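**Condensation in outdoor enclosures, heater sizing**

**dk_panelshop**
We have 517 outdoor enclosures on the Tapia pumping contract and keep finding water on the gland plates. Each one has a Faler anti-condensation heater switched by a plain thermostat set to 50 F. Vent plugs top and bottom, door gaskets in good shape. I'm considering going from the current heater to the 200 W version. Has anyone done this and seen a difference?

**ohmward**
More watts won't fix it. A thermostat responds to temperature and your problem is dew point. On a mild wet night at 58 F the heater never comes on and the back plate still sweats. Swap the thermostat for a hygrostat set to 65% RH and leave the heater alone.

**tin_lid**
Disagree in part. Hygrostats drift. We pulled a batch at Gesenau after three winters and several were reading 15 points low, so the heaters ran nonstop. A thermostat at a higher setpoint is crude but it stays where you put it.

**ohmward**
Then use an electronic one and put a check on the service sheet. Running every heater from September to spring on a raised setpoint costs money too.

**dk_panelshop**
Cable entry is from below, conduits straight out of the ground. Does that change the answer?

**gland_plate**
It changes it a lot. Unsealed conduits breathe. Duct seal in every conduit, including the spares, before you buy any heater. We did 420 on the Vatow job and most of the complaints stopped with sealing alone.

**tin_lid**
Agreed on sealing first. I would still want a heater in anything with electronics in the door. 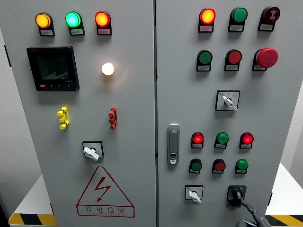

Door-mounted gear is the part people forget when they size the heater. It sits on the coldest surface in the enclosure, and warm air from a heater at the bottom of the back plate mostly rises past it. On a sheet-metal door like the gray one in my photo, the digital meter below the pilot lamps is what I would worry about before the lamps themselves. Fit the heater toward the front if there is room, and keep the clearance the data sheet asks for.

**ohmward**
Fine with the heater position. I still say hygrostat.

**gland_plate**
Also check the vent plugs. If the membrane is painted over, it is just a plug. Found plenty of those.

**dk_panelshop**
Plan for now is duct seal everywhere, then a trial on one site - half with electronic hygrostats, half with thermostats at 60 F. Same heaters in both. Will post the logger data when I have a full wet season.

**tin_lid**
Put a logger probe on the inside of the door as well as the back plate.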